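Workshop tips from the Tirholm robot club

I've been helping out at the club for a good while now, and every new intake of students asks me the same things, so I finally sat down and typed up my answers. Most of this is about the table and what goes on it. The programming lot have their own page and they're welcome to it!

Start with the cloth. We work on a padded table, which is kind to anything that gets dropped, but a plain dark top makes for dull practice and I like to put an ordinary tablecloth over it. Ours is pale blue-grey with orange berries and leaves all over. A pattern is a fair test for the students' vision code (real kitchens have patterned cloths, after all), and if the code only copes with a plain background you want to find that out in February and not on competition day. Smooth it with the flat of your hand, working from the middle outwards, and don't fuss over the last few creases. If it has been folded in a cupboard all winter, a warm iron on the back does the trick.

Next, what to put on it. Please don't go and buy a box of special test blocks. Have a rummage at home first. You want things that differ in weight and shape, and a kitchen drawer plus a toolbox will give you most of that for nothing.

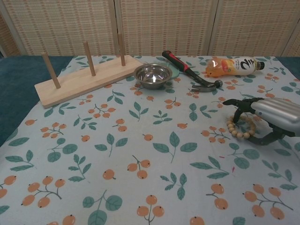 Beads are my favourite thing to practise on. A string of them flops about and never lies the same way twice, so a student who has only ever picked up cubes gets a proper shock. Go for round wooden ones if you can, a decent size, and check the elastic before each session by giving it a gentle tug. I once spent a whole tea break on my hands and knees under the table with a torch, and I don't want to do it again. Restring them with doubled elastic, tie a surgeon's knot and tuck it inside the nearest bead.

Stainless steel is the awkward one. A shiny bowl throws the ceiling lights straight back at you and the students' software sees all sorts in there. Turn it a little, or move it a hand's width, and try again before you start rewriting anything. Wipe off fingerprints with a drop of vinegar on a soft cloth.

Heavy tools want a bit of thought. With a hammer, decide which way the handle points, write it down and stick to it, or you'll never be able to compare one go with the next. And with drinks bottles, do the cap up tight, then do it up again. Sreekumar Kaimal, who runs the Kulkarni class up the road, puts a twist of tape round his as well, and I've pinched that idea.
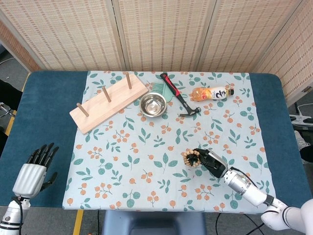 Beads in the right hand, left hand waiting its turn.

A folding screen behind the table is well worth the cupboard space. It hides people walking past, and it calms the room down no end. Ours is the woven sort and stands up by itself as long as you angle the end panels. Tape on the floor is the other cheap fix: yellow shows up best on grey, and when you want it off, warm it with a hairdryer and peel slowly. White spirit on a rag shifts the sticky bits.

Write up each go as you make it, in a paper notebook, in pencil. Last term's lot got through 597 goes between them and the only ones we could use afterwards were the ones in the notebook. I rule 14 lines to a page, which leaves room for the swearing.

If you've got a tip of your own, pop it in the folder by the kettle and I'll add it next time I update this.

Page last changed 31/01/2018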